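Brostildale Home Forum > Kitchens > Countertops

Marble or quartz next to a gas range?

jimhof
Posted Apr 13, 2024
We are redoing the kitchen in June and have to pick a countertop by the end of the month. My wife wants white marble with gray veins. I want quartz that looks like marble. We cook every night, mostly on gas, and there is a lot of tomato and lemon in what we make. The shop in Venoncombe quoted $690 more for the marble, installed. The money isn't the main problem. I'm worried about etching on the section left of the range, where everything gets chopped and set down.

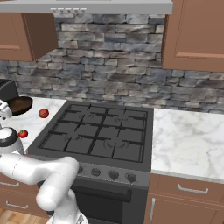 The layout is staying the same, so whatever we choose has to live with that. Has anyone had real marble beside a gas range for more than a couple of years?
Jonas

skov_kitchen
Seven years here. It etches. Ours has dull rings from glasses and a patch where a cut lemon sat overnight. You see them when the light comes in low and the rest of the time you don't. We went with honed instead of polished and I'd do that again.

arnelp
I'd go with quartz and be done with it. I installed counters for a living and the callbacks on marble were almost all from people who cooked a lot. Tomato juice is enough to do it. You wipe it up after dinner and the mark is already there.

skov_kitchen
Arnel, that depends on the finish. On polished stone, sure. On honed the mark is the same dull as everything around it.

arnelp
It's less visible. I've still had people call me back to look at it. Lighter or darker spots, depends on the stone.

LaerkeH
One thing against quartz beside a range: the resin doesn't like heat. My sister put a hot pan down on hers and got a yellow mark the size of the pan. The warranty didn't cover it. Marble can crack from heat too but it takes more abuse.

jimhof
I hadn't thought about the pan. We do move them off the burner onto the counter.

Jytte B.
Use a trivet with either one. Mine hangs on a hook by the hood.

To the original question, here is what I'd do before signing.

1. Ask the shop for an offcut of the exact slab. Not a sample tile from the same quarry.

2. Leave half a tomato on it, cut side down, for an hour. Then lemon. Then red wine. Wipe it and look at it from the side. 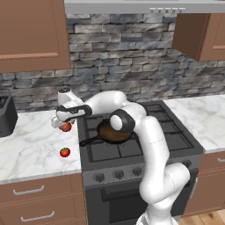

3. Seal the other half of the offcut and do it all again. Sealer slows down stains. It does nothing for etching, and a lot of shops are vague on that.

4. Show your wife the piece and let her decide whether she can live with it.

LaerkeH
Number 3 is right. I paid $100 for a sealer called Gamavau because I thought it would stop the rings. It kept the olive oil out and the rings showed up anyway.

arnelp
Sealer is worth doing but you don't need the expensive one. And have them cut the seam away from the range if they can. I've seen seams put six inches from the burners.

IngerN
I'll disagree with most of this. We put in marble, paid $400 to have it repolished after five years, and it looked new. You can't do that with quartz. If it gets scorched you replace the slab. We also keep the fruit in a bin now so it isn't sitting on the stone, and that took care of most of the marks for us.

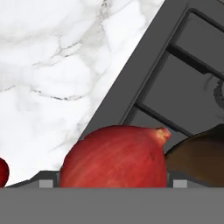 White marble with gray veining, and a big red apple in the dark gray fruit bin.

skov_kitchen
$400 is cheap. I was quoted $600 for a smaller kitchen and they wanted the sink disconnected first.

IngerN
Ours left the sink in. They masked it off. There was dust in the drawers for a week though.

jimhof
Thanks everyone. I called Venoncombe and they will give us an offcut of the honed. They also have a quartzite I'd never heard of, priced between the two. Does anyone have that?

arnelp
Test it the same way. Some of what gets sold as quartzite is marble with a different label.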